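Brakier bench gallery: the tape sorting job and the cable that kept tugging

Thursday, April 6, 2023

I promised a few people I'd put the tape pictures up once I had something useful to say about them, and I finally do! If you only know this bench from the February page, when everything was going well and I was a little too pleased with myself, be warned that this one is mostly about a fault.

The job sounds like nothing. There are rolls of tape on a white table, and the arm has to pick one up and put it on a striped sheet. The way we do it is to lower the fingers into the hole of the roll and open them until they press on the core from the inside. It saves a lot of fuss with rolls that are too wide to grab from the outside (the big double-sided ones, mostly). We call the pick routine Sastine, and it had been running nicely for weeks before it started dropping things.

And then dropping things in a way that made me nervous. The arm would stop partway down, well above the roll, open up and carry on as if it had picked something. Once it went the other way and pushed down harder than it should have, and I hit the stop button so fast I knocked my coffee over. After that we had a rule about hands, which I'll get to.

Here's the bench.
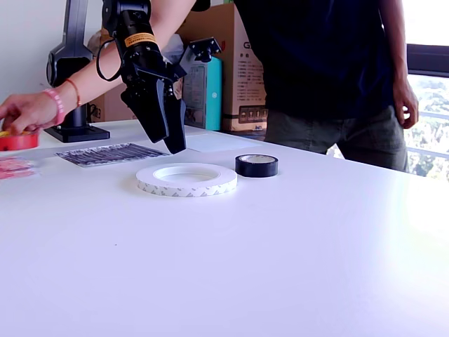
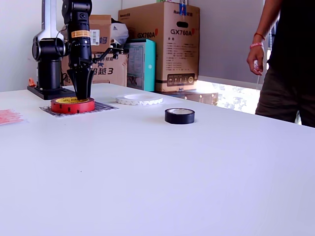
Red tape, white double-sided tape and black electrical tape, both times. The fingers are down in the hole of the red roll in the second one.

Posted by the Brakier bench editor
Gallery pages and test notes

OK, so what was wrong? I spent far too long blaming the tape. The red roll has a different core from the white one, the black one is small, and I had a lovely theory about the fingers slipping on shiny cardboard. I even tried roughing up a core with sandpaper. It made no difference at all, and I now own a very scratchy roll of tape.

Then I went through the log. We had 679 picks in it, and 17 of them were bad. I'd been reading those as grip failures, but when I lined up the force readings, the trouble started before the fingers had touched anything. Something was pulling on the wrist while it was still in the air!

It was the cable. You can see the loop of it in both pictures, and I'd looked at that loop every day without giving it a thought. When the wrist turned far enough one way, the slack ran out and the cable gave a small, steady tug. The force check read the tug as contact. So the arm believed it had arrived, stopped, and opened its fingers in thin air. The hard push was the same problem turned around: the check had zeroed itself during a tug, and when the cable went slack the zero was off, so it kept pressing down looking for a number that came too late.

I'm a bit embarrassed by that second one. The zeroing step was my idea, and I'd put it at the end of the turn to save time. Moving it costs us next to nothing.

What we changed:

The cable is longer and tied off in a different spot, so it has slack at both ends of the wrist's turn.

Zeroing happens before the turn, and again after it, and if the two readings disagree the arm stops and waits for a person.

Dramani (our name for the stop logic) now has a hard limit on how far down the fingers can travel, whatever the force check says. I should have had this from day one.

Hands stay off the table while the arm is powered and free to move. Fixing the layout between picks is fine, but the stop gets pressed first, every time. I'm the worst offender here. It's so easy to reach in and nudge a roll over when it's an inch out of place, and before all this I did it without thinking.

Since the change we've done 192 picks with no early stops. I'd like to get to 2000 before I call it fixed, so please don't congratulate me yet. The tug was never there on every pick, and a fault like that can hide for a good long while.

If you're running Telavura on your own bench, check where your zeroing step sits, as the default order is the one that bit me. And go wiggle your cables! Turn the wrist all the way both ways with the power off and watch what the loop does.

Next gallery will be the box lids, whenever I get the bench cleared.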